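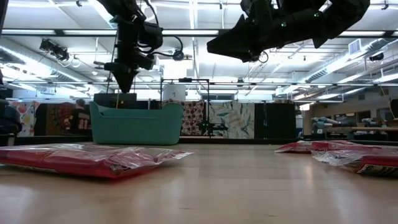 Red packets, teal basket, two arms. The whole syllabus.

My niece Renu is doing a robotics project this term and has been trying to convert me since March. I am a hard sell. I spent long enough around warehouse software to hear the word "autonomous" and check who's standing behind the curtain. But she asked nicely, so I went to see her team's work.

Their project is called Perero. The task is to get snack packets from the table into a basket using two robot arms, with no human hand touching anything. Renu's four-year-old cousin can do this. He can also eat them.

What the team does first is teach by hand. One student drives the arms through the whole job, every motion gets recorded, and then they do it again. They want 200 good runs before they train anything. Ehsan Khattak, who runs the class, told me that serious groups would want 3000, and he told me this as if it would make me feel better.

My trouble is with the word "learning." If I show you something 200 times and you can then do it, provided I don't move the basket, I'd say you have memorized a dance. Kamlesh, the most patient of Renu's teammates, says the variation is the point. They shift the packets between runs, turn them, bunch them up. Fine. I asked what happens with a brand of cracker it has never seen. He said that was "future work." I have written that phrase into a few reports myself.

I will say that plastic wrap is a nastier problem than I gave it credit for. It's shiny and crinkled, and it gives when you pinch it – you and I don't think about that for a second. Paweena has a page of notes on nothing but where to grab a wrapper, and it was the most interesting thing I read all day.

Then there's the passing question. With the arms set on opposite sides of the table and the basket up near one long edge, do you let each one work its own half, or have one hand a packet to the other? Renu wants the handoff because it looks great in a demo. I think that's exactly the reason to leave it out.

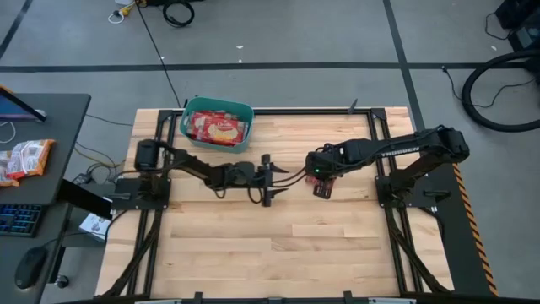

What would change my mind

I gave Renu my terms. Let me put the packets down wherever I like, let me pick the snack, and let it run 6 times in a row with everyone's hands in their pockets. I'll count 3 clean baskets as a pass. She thinks that's insulting. Ehsan thinks it's optimistic.

The class showing is at the end of term and I've said I'll go. I'm bringing a bag of pretzels.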